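Nilano Edge Guard for Figure Skates
January, by Arturo Monti

The Nilano is a hard blade guard for figure skates, made for walking on rubber matting, concrete and tile between the locker room and the ice. It comes as a pair and fits freestyle and dance blades without trimming. Synchro skaters on shorter dance blades should order the small size.

Each guard is molded in two halves joined by a coated spring. The front half has a deeper channel at the toe so that the drag pick sits clear of the plastic. The rear half hooks over the tail of the blade. To fit, seat the toe first, pull the rear half back and let it close. Do not force the guard on from the heel.

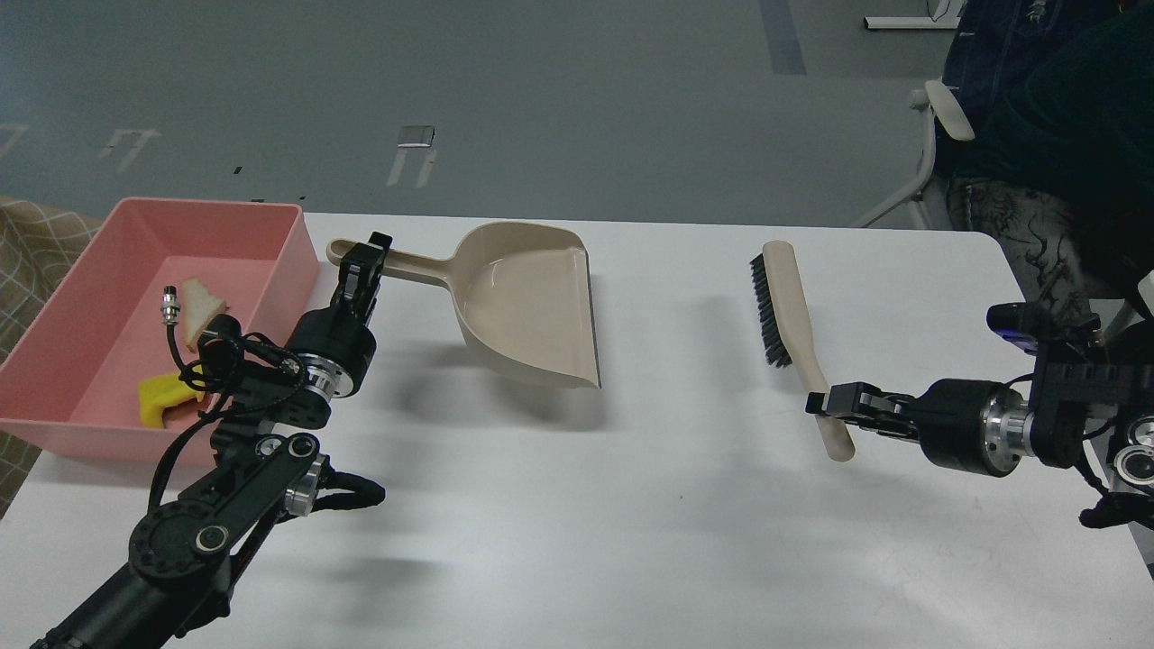 The walking surface is 5 mm thick under the ball of the foot and slightly less under the heel. Drain slots run along both sides. They let meltwater out but they do not dry the blade, and guards should never be left on in the bag. Wipe the blade and the mounting plate with a cloth, then put on a soft cover for storage. The Clinby terry soakers we stock fit over the same range of blades.

Weight is 215 g per pair in the medium size. The spring is rated for daily use over a normal season and can be replaced with a flat screwdriver. Spare springs are sold in packs of two. 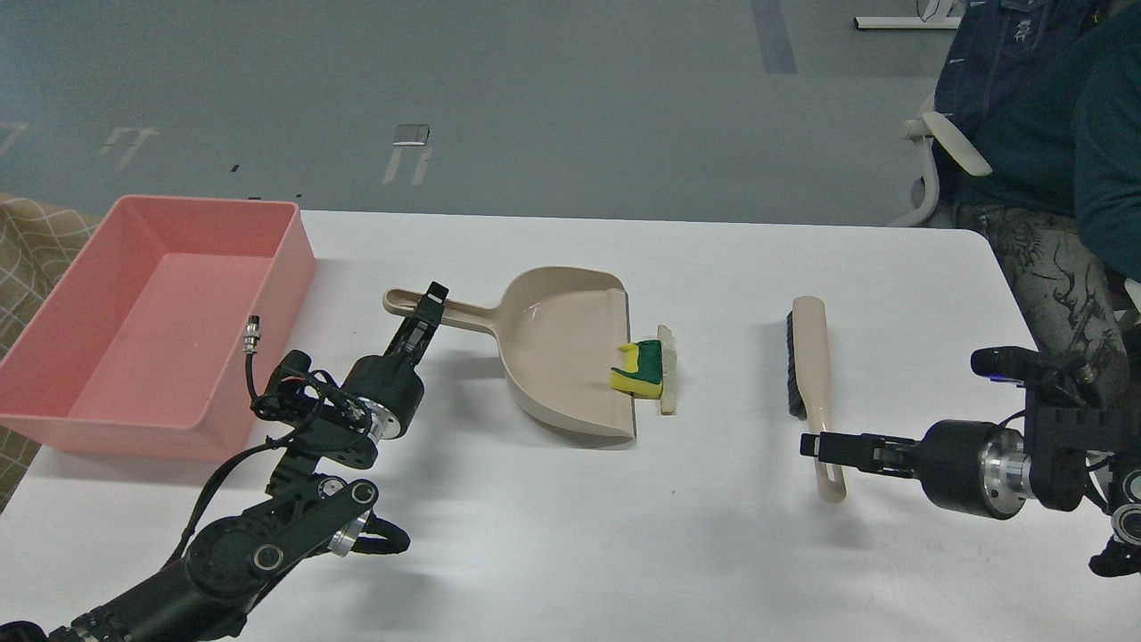 Alipour wrote to us that the medium was tight on a freshly mounted blade with a long tail, and that the fit came right after moving up one size. We now advise the large for any blade with an extended tail – the spring should be under light tension with the guard closed, and the two halves should not gap by more than a finger's width.

Wear shows first at the outside edge under the toe. When the drain slots there begin to open into the walking surface, replace the pair. Grit packed into the channel will dull an edge faster than the floor will, so rinse the guards in warm water each week and tap them out before fitting.

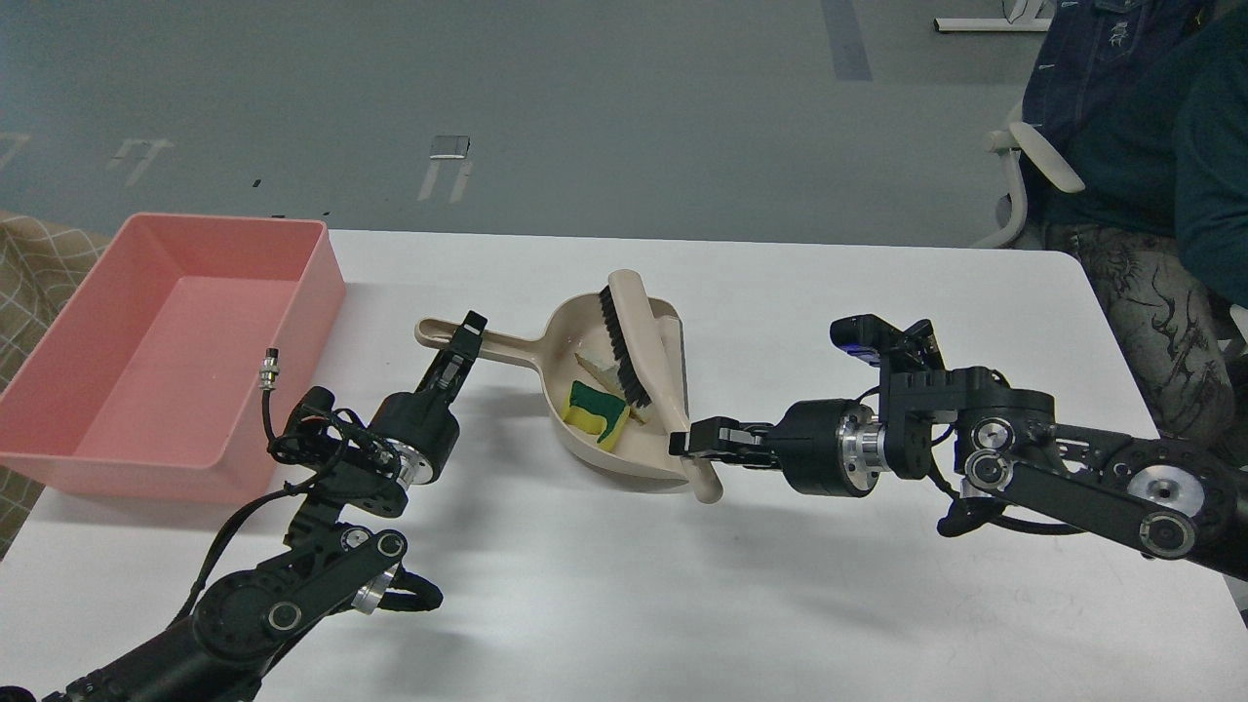 Brush, dustpan and sponge on a white table.

Skaters at the Grorkville rink used the guards through a full season of freestyle sessions before we put them on sale. The only change made afterward was to the spring coating, which had started to peel at the hooks. Current stock has the thicker coating.

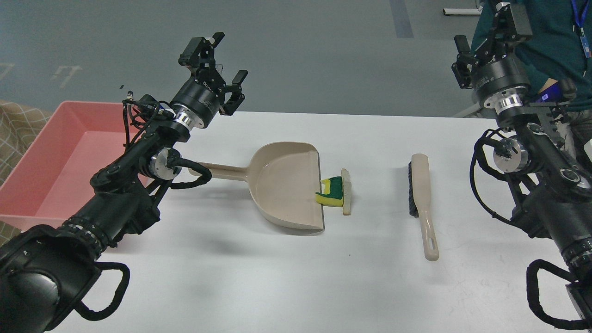 Colors are black, white and clear. The clear version is slightly stiffer in cold buildings and takes a firmer pull to close. Hockey blades and speed blades are not supported in any size. Club orders of 50 pairs or more can be supplied in a single color with unprinted sides – allow extra time for the large size, as it is molded in smaller batches.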